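Sorting Week at the Hostel: Odds and Ends Gallery
Posted 28 May 2018

Hi all! As promised, these are my notes and the picture from the big lost-and-found sort. For anyone new, the Hostel keeps everything guests leave behind for 80 days, and after that it goes to the swap shelf, the playroom or (sigh) the trash. We hadn't done a proper clear-out in ages, so the cupboard by the stairs had reached the point where you opened the door with one hand and held things back with the other.

I did most of it over two long evenings with Fereshteh Khosravi, who is much stricter than I am and kept taking things out of my "maybe" pile. Farzad Rostami made tea and found the bags. Thank you both!

The clothes went first. I have never folded so many single socks in my life. Coats and sweaters in good shape are on the rail downstairs, and if you recognize a long green scarf with a darned corner, please come and get it, it's too nice to go to a stranger.

Then books, which took forever (I read bits of them, sorry). The travel guides are back in the lounge and the novels are on the landing. Hamidreza Moradi has already claimed the chess book, so don't bother looking for it.

Chargers and cables: one big tangle, now several small tangles. We put them in a shoebox at the front desk. Help yourself if something fits your phone. Anything without a plug on either end got thrown out.

Kitchen things were easier. Lunch boxes with lids went on the shelf above the kettle, lunch boxes without lids went to Eyvindur Laxdal, who wants them for seedlings. He says he can take 36 more if anyone has them at home!

And last of all the small stuff, my favorite part. Toys, hair things, bits of plastic that must belong to something. I love this kind of sorting because you get a brush and a block and a little creature all together and have to decide what they are. Hair things get a drawer of their own from now on, and the toys are going to the playroom once they've had a good wash in soapy water.

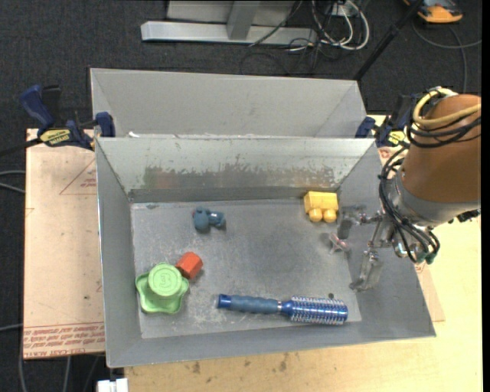

Small stuff in the metal bin: the blue round brush, a yellow block with two knobs like wheels, and the green toy with a 3 on top.

I'm very fond of the little dark blue-gray figure toward the back, all round shapes. Fereshteh says it's a seal and I say it's a duck, so come and tell us who's right. The orange-red block would be great with a set, if anybody has one to donate.

If any of it belongs to you or your kids, ask for Parviz Salehi at the desk before the end of May and he'll dig it out for you. Next up is the linen cupboard, and I'm looking for one more pair of hands (there will be cake!).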